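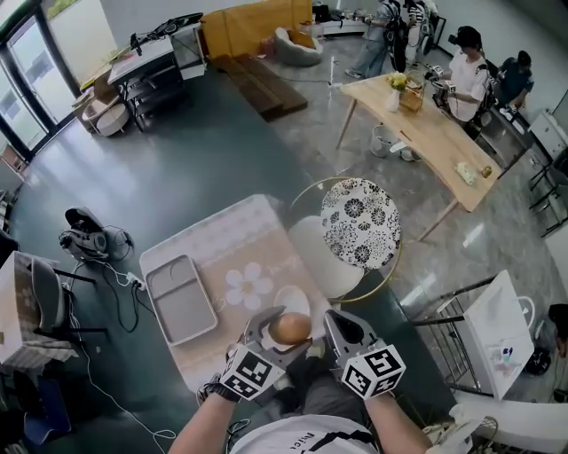
Rolls go tough by the next day, what am I doing wrong?

Posted by Ľubica Ďurica in Baking and Bread

I bake a batch of plain white dinner rolls every Thursday evening, and they are fine that night. Good color, soft in the middle, a little chew. By lunch the next day the crust has gone leathery and the inside is dry enough that my kids won't eat them without soup.

The recipe is from my aunt. Bread flour, water, a spoon of sugar, salt, instant yeast, and a small piece of butter, maybe a tablespoon for the whole batch. I knead by hand until smooth, let it double, shape, let it rise again, and bake at 400 until they look done. Usually that takes 25 minutes, sometimes longer because I like them properly golden.

Storage so far: I have tried a bread box, a paper bag, a bowl with a dish towel over it, and the refrigerator. The refrigerator was the worst. A plastic bag kept them softer but the crust went wrinkled and damp and I didn't like that either.

I don't want to bake every day. I would like rolls that are still decent on the second day, and if possible I'd like to keep some for the week. I don't own a mixer and I don't want to buy special ingredients if I can avoid it. Is this the recipe, the baking, or the way I keep them?

Edited to add: I weighed things this time as two people asked. 500 grams flour, 290 grams water, 15 grams butter. I live somewhere dry, in case that matters. The oven is a Pratine, electric, with no fan.

Bohumila Kováčik
Marked as helpful by the poster

It is a bit of all three, but mostly the recipe and the bake time.

Lean dough goes stale fast. With 15 grams of butter in 500 grams of flour you have something close to a French bread dough, and a small roll made from that has a lot of crust for its size. It will be good for an evening and not much longer. Your aunt probably baked in the morning and the rolls were gone by supper.

Changes I would make, in this order.

Take them out sooner. For rolls of 60 or 70 grams, 25 minutes at 400 is long. Start checking at 15. If you have a probe thermometer, pull them when the middle reads 190 to 195. If the color isn't there yet when the inside is done, move the rack up one position next time, or brush them with milk before they go in. Milk browns well and you won't need the extra minutes.

Add fat. Go up to 40 or 50 grams of butter. Swap half of the water for milk. Whole milk if you have it. The dough will feel slightly softer and it may take a little longer to rise. Leave it alone until it has doubled, whatever the clock says.

Cook a bit of the flour first. This sounds fussy but takes two minutes. Take 25 grams of the flour and 125 grams of the milk out of your total, whisk them cold in a small pan, and heat on medium while stirring until it thickens like pudding. Let it cool to lukewarm and put it in with everything else. The cooked flour holds on to water, and the rolls stay soft a good day longer. Since you knead by hand, expect the dough to be sticky at the start. Give it a 20 minute rest after mixing and it will be easier to handle. Don't keep adding flour to the counter, that is how a lot of dry rolls get made.

Bake them touching. Set them in a pan with sides, with a finger of space between them, so they grow into each other. The sides stay soft and there is less crust to dry out. Pull them apart only when you need them.

For keeping, let them cool all the way on a rack, which for rolls takes an hour or a little more. Then a plastic bag, closed, on the counter. If the bag fogs up you closed it too early, and that is where your wrinkled crust comes from. You have to pick one though: a roll that stays soft in a bag will not have a crisp crust. You can bring the crust back with five minutes in a 350 oven.

Never the refrigerator. Starch firms up faster at refrigerator temperature than on the counter or in the freezer.

For the rest of the week, freeze. Do it the same evening, as soon as they are cool. Rolls frozen on the second day come back as second-day rolls.

Marek Charvát

My grandmother put a slice of apple in the bag. Works for me. Also buy better flour, the cheap stuff is bad. I use Grulosgate, the one in the blue bag.

Wim Kuipers

I agree with most of what Bohumila wrote, so I'll only add what I know from work. I ran the bread side of a school kitchen for 47 months and we served rolls baked the day before more often than I would like to admit.

We never got around the freezer. Everything not served the same day went into it in the evening and came out in the morning. For a home kitchen I would do it like this.

Cool completely. Lay the rolls in a single layer on a sheet pan and freeze them uncovered for an hour, until the outside is hard. Then put them in a freezer bag and press the air out. Frozen this way they don't stick together, and you can take out as many as you want. I would eat them within a month. After that they pick up a taste from the freezer, at least in mine.

To use them, you have a choice. For lunch boxes, take them out at bedtime and leave them in the closed bag on the counter. Keep the bag closed while they thaw so any frost goes back into the bread. For the table, put them frozen into a 325 oven for ten to twelve minutes. Splash a little water on the tops first if the crust was dark to begin with. The microwave is fine for one roll that will be eaten at once — 20 seconds, wrapped in a paper towel — but it gets hard again while you look for the butter.

On the dry climate: yes, it matters. Flour stored in dry air takes up more water. Your dough is at 58 percent water, and I would call that stiff for rolls even in a damp place. Before you change anything else, try 315 grams of water with the same flour and see how it feels. It should be tacky but come off your hands. That change costs nothing and may be half of your problem. If you then go over to the milk and butter version, remember that milk is not all water, so be a little generous with it.

I have to disagree with the apple. It does keep the bag moist, but it moistens the side of the roll that touches it, and we had mold on the second day when somebody tried that in warm weather. If Marek's rolls are eaten quickly he may never see it.

I also don't think the flour brand matters here. Look at the protein number on the side of the bag. Between 11 and 12.5 percent is fine for soft rolls. Very strong bread flour makes them chewier, and chewy on day one is tough on day two. You could use half bread flour and half all-purpose.

One more thing on the oven. Electric ovens without a fan are often off by a good amount. My own Satamport ran nearly 30 degrees hot for years. A hanging oven thermometer is cheap, and if yours runs hot as well, that explains a leathery crust by itself.

Comments

Ľubica Ďurica: Thank you all. Wim, I bought the thermometer. With the dial at 400 it settles at 420. I made the batch again with 315 water and 45 butter, dial turned down, out after 17 minutes. Much paler than I am used to but I had two for lunch today with nothing on them. I haven't tried the cooked flour yet.

Bohumila Kováčik: Good. Do the milk wash if you miss the color. One thing at a time is better anyway, then you know what did it.

Marek Charvát: I only keep mine for a day so maybe that's why no mold.

Branislav Kolář: Does the cooked flour trick work with rye? I make a half rye roll from the Štěpánek booklet and it has the same problem.

Wim Kuipers: It works, but rye already holds water well, so if those are drying out I would look at the baking time first. Better to start a new thread for it and post the weights.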